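Product review: Vuvmont folding picture cards, boxed set

The Vuvmont set was assessed for use in early learning rooms, where cards of this type support sorting, naming and storytelling. Each box holds 142 cards, scored along the centre so that they fold and stand on a table. The supplier, Histevia, provided one box for the trial, which ran through January.

Printing is of a good standard. Colours are strong and the characters can be recognised from across a table, although several designs place a green costume near very bright pinks, and some children found these busy.

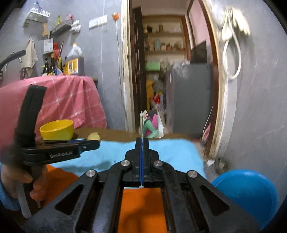 A folded card from the trial, with coloured cloths and a yellow bowl on the table.

Stability was satisfactory on a bare tabletop. On cloth the cards tended to lean, and the fold required sharpening by hand before they would stand reliably. Corners softened after repeated handling – a fault also noted in the earlier Weidemann set.

The storage box is adequate but has no dividers. Replacement cards must be ordered from Histevia under catalogue number 828 and are not sold singly.

The set is recommended for supervised table activities. Services seeking cards for daily floor play should consider a heavier stock.

Reviewed by Piyumi Wickramasinghe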